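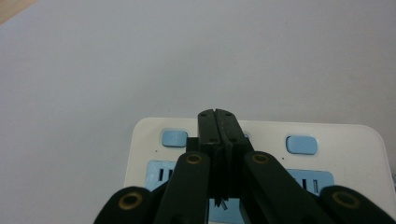

**Keeping a power strip and its cord tidy on a white craft table?**

posted by Gevuva, 3 September 2019

Hi everyone! I've finally set up a work corner in the spare room, with a white board laid over the table so I can spot little screws when I drop them. My trouble is the power strip. It's white with light blue buttons, one switch per section, and I love being able to turn off just the part I'm not using, but the cord ends up everywhere and the whole thing slides when I press a button. How do you all keep yours in place? I'd rather not drill into the table (it was my aunt's).

**Nirnholm**

Oh, I fought with this for ages! Unplug everything first, then lay the strip where your hand naturally falls and live with it there for a day or two before you fix anything down.
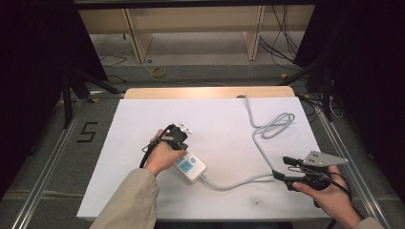 Once you're happy with the spot, wipe the board and the underside of the strip, let them dry, and use 2 pieces of removable mounting tape, one near each end. Mine sat for 24 hours before I plugged anything in, and it hasn't budged. For the cord, run it off the back of the table and let the spare length lie in big easy loops. Please don't wind it up tight or tuck it under a cloth, it needs air around it!

**Zandard**

Rubber shelf liner. Cut a piece the size of the strip, put it underneath, done. Cost me next to nothing and it peels up if you move house.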